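Crafts > Toys & Games > Wooden blocks

How to freshen up a scuffed wooden block

I have a red block that's been rolling around in a wicker basket for ages, and boy, did it need some attention! First, look at each face in good light. Small dark marks show up fast on red.

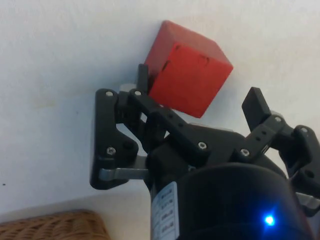 Scuffs on the front face, before I started.

Try a soft pencil eraser on the marks, going lightly. If that doesn't shift them, I use a bit of 400 grit paper – just a few strokes, along the grain. Wipe off the dust with a barely damp cloth and let it dry overnight.

Next, set up a place to sort. I spread a white cloth over the table and put out two shallow baskets, one for finished blocks and one for the ones still waiting.
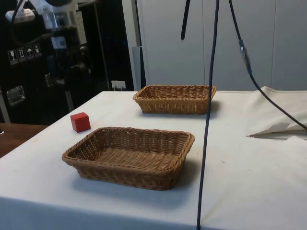 Touching up the color

Dab on matte red paint with a cotton swab (mine's from Plurness) and keep the coat thin.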